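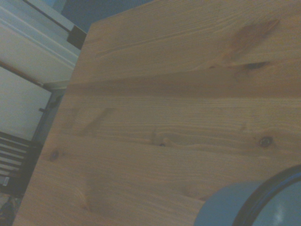

Figure 3. Pine tabletop with a dark streak and a small, narrow knot.

4.2 What people told me about secondhand kitchens

I should say up front that I went into this part of the study expecting to hear about money. Secondhand stuff is cheap, rents are high, people need plates, end of story. And sure, money came up in all 26 interviews. But it came up early and then it sort of wandered off, and what people really wanted to talk about was where a thing had been before they got it.

Take tables. I asked everyone the same opening question (what's the oldest thing in your kitchen?) and an awful lot of the answers were a table. One woman in the Lozano building had bought hers from a neighbor on the second floor, and she told me about the neighbor's kids, the neighbor's divorce and the neighbor's new job two towns over before she got to the price. When I asked whether the scratches bothered her, she looked at me like I'd asked if her grandmother's wrinkles bothered her. Pine got the warmest talk by far. It's soft, it dents if you look at it wrong, and knots like the one in Figure 3 are the kind of thing people touched with a finger while they were talking to me. I started writing that down in my field notes, and I wish I'd started sooner!

My co-author In-ho Oh reads all this a little differently than I do. He ran the interviews in Sterneck, where there's a big weekly flea market and where people mostly buy from strangers. His participants made up the history themselves. A man with a bread box would say it "must have been" on a farm, and a student with a set of forks had decided they came off a ship. In-ho calls this borrowed memory, and he thinks it does the same job as the real kind. I'm not so sure -- the people in Lozano could be corrected by a neighbor, and a few of them were, right in front of me, which changed how they told the story the next time. We went back and forth on this for most of May and we still don't agree, so both readings are in the discussion (Section 5).

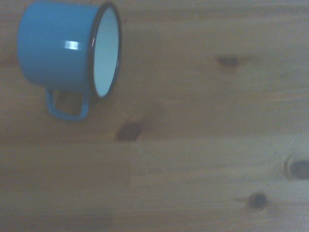 Enamelware turned out to be a category of its own, and I hadn't planned for it at all. Our coding sheet had "ceramic," "glass," "metal" and "other," and enamel kept landing in a different box depending on which of us was coding that day. Mebrat Mamo, who did the second pass on the transcripts, finally gave it a separate code, and once she had, you could see how often people brought it up without being asked. They talked about camping, about school trips, about somebody's aunt. They also had strong feelings about what counts as the proper look, and it was nearly always the look of the light-blue mug in Figure 4, with the thin dark rim and the very pale inside. Cream with a green rim had its fans too (mostly in Sterneck), but people who had bought plain white mugs new from the store tended to apologize for them a bit.

Chips were the one place where the warm feelings ran out. Everybody could live with a dented table. A chip on the lip of a mug was another matter, and 16 people said they'd move it over to holding pencils or toothbrushes and keep it for years that way. So the thing stays in the house but leaves the kitchen. I think that's a really useful little pattern for anyone studying how objects get retired, and it doesn't fit well with the keep-or-toss setup we used in the Zakov survey, where we had almost 700 responses and only 2 boxes to tick. We've added a third option, "moved to another use," for the next round, and the revised wording is in the appendix.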